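Our shop is going robot and I'm the one who has to explain it to everybody. What should I be asking?

Posted in Work & Careers > Shop Floor
Asked by packbench_lou

I've been lead on the kitting bench at a small parts distributor for years. Brotari, if anyone knows it. We found out in October that management signed with an outfit called Clindale to automate part of the bench. Small parts get picked up and set down on a mat by an arm, over and over, and a person checks the kit after. There are 30 of us across the shifts and they keep telling us no jobs are going away, but they can't say what the jobs will be. What we've gotten so far is a slide deck and a login to look at the simulation. 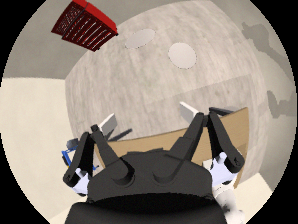 My main worry is the hand-off. On the bench I can turn a part over with two fingers and know if it's bad before I've even thought about it. They've got a simulated hand with four fingers, two on each side, all curling in toward the middle, and my crew took one look and asked me who checks the parts now. I didn't have an answer! I also don't know what happens to our rates. We get a bonus over 2,000 pieces a shift, and if the arm is doing the picking, whose pieces are they? Has anyone been through this from the floor side? What do you wish you'd asked early on?

Answered by millhand_retd

Get everything in writing. Mine said no layoffs too. Then they just didn't replace people who left.

Answered by secondshift_dee

Went through this at Dikcombe, different installer but the same idea, so take what's useful.

First thing, ask to sit in while they're still on the simulation. We didn't get that, and by the time we saw the cell the layout was settled. The table was a bad height for anyone under five and a half feet and the reject bin was on the wrong side. If you've got a login now, use it, and get the shorter folks and the lefties on your crew to look too.

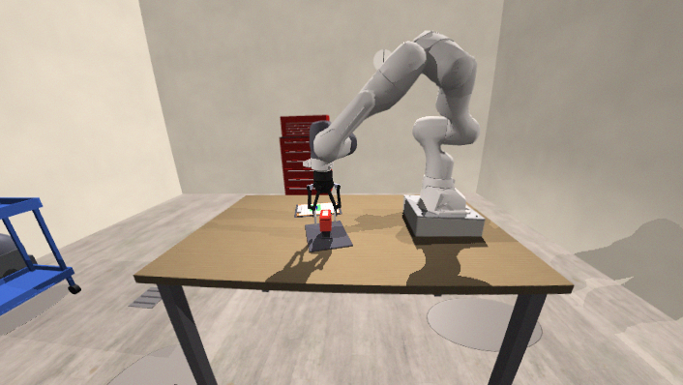
Page 1 of 3

Second, ask where the person stands. On a setup like that one, with the arm mounted on the table itself over to the right and the work mat nearer the middle, I'd want to know which side I'm loading from and what stops the arm when I reach in. Make them show you, don't settle for a slide. And ask who is allowed to restart it after a stop – at our place it was maintenance only for the first few months, so we'd stand there for 20 minutes waiting on a guy to come across the building and press a button.

The bonus thing is real and you should push on it now. They kept our piece rate for a while and then switched us to a flat hourly bump. Some people came out ahead, but I was fast, so I lost money. What I do get is wrists that don't hurt when I go to bed, and I would not trade that back. The work itself is more looking and less grabbing. I'm good with it. A couple of the others were bored stiff and moved over to receiving.

Last thing, training. Ask if it's paid, ask if it's on shift, and ask if every shift gets it. Second shift always gets forgotten!

Answered by toolcrib_77

Agree with dee on the restart thing. I was at the Sfakianakis warehouse when they put in 3 cells and it was the same story, one person per building with the rights to clear a fault. Also ask who sweeps around it. Sounds dumb, but we argued over that for weeks.

Comment from packbench_lou

Thank you, this is great. Dee, did your rate change come with any notice, or did it just show up on the check?

Comment from secondshift_dee

Two weeks' notice, taped up by the time clock. Ask for more than that.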